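Teleop demos: let the left arm help or park it?

Matitz767
Hi all! Clearing toy blocks into the teal bin, right arm doing the work, left one waiting with its gripper open.

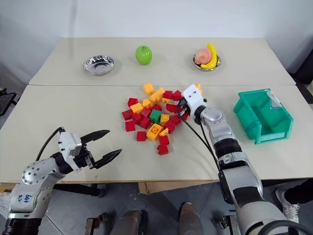
I'd love to get to 99 clean demos – is an idle arm bad teaching, do you think?

culleck
I'd park it, friend. Fewer habits to unlearn. 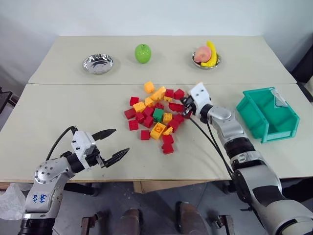

And go slowly near the pile, the policy copies every little wobble you make.

Lerkine
Sorry, I disagree! Use both arms from the start, I had to redo 1,000 demos over that.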